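Subject: Re: [seltness-works] Gollulum and the packing line

Junpei Koyama wrote:
> Does anyone know where the Gollulum business has got to? The local
> paper had it that 583 jobs were safe, and my neighbour on the night
> shift says he has been told nothing at all. Also, is it true the
> council has put money in? I missed the meeting before Christmas.

Junpei,

Part of it is settled and part isn't. The company has agreed to keep the packing line at Seltness open for five years. That was in the letter that went to all staff, and your neighbour should have had one. If he is agency he won't have, which is a sore point, and I'll come back to it.

The 583 is everyone on the Seltness site, including the offices and the drivers. The packing line itself was the only part that was ever going to move to Wiltevero. So the paper is right that those jobs are still there, but most of them weren't under threat in the first place. The union has asked for a breakdown by department and hasn't been given one.

On the money, yes. The council has agreed to cut the business rates on the site for two years. The county is being asked for a training grant as well, and that hasn't gone to a vote. I have read the council paper and there is nothing in it about what happens if the company leaves early. Two councillors asked for a clause on repayment and were told it would be dealt with in the final agreement. I would like to see that agreement before I believe it.
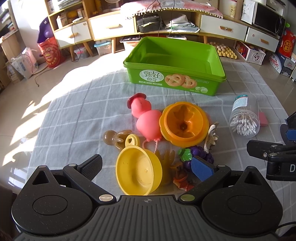

Posted by Tiziana Sorrentino, 18 January 2025

The agency workers are the part that worries me. There are 50 of them on nights and none are covered by the letter. Their contracts are with Gentile, and Gentile says it only knows what Gollulum tells it. If the company wants to bring its wage bill down without breaking its promise, that is where it will start — and it could do it with a week's notice.

Your neighbour should ask Gentile in writing what his position is after the end of May, when the current supply contract runs out. He should keep a copy. If he has been on the same shift for more than 12 weeks he is entitled to the same basic pay as the permanent staff, and several people have told me they aren't getting it. The branch office will look at payslips for non-members too.

The minutes of the December meeting are on the council website, under Economy and not under Planning. The rates decision is item 5. The discussion before it was held in private, so don't expect much.

Tiziana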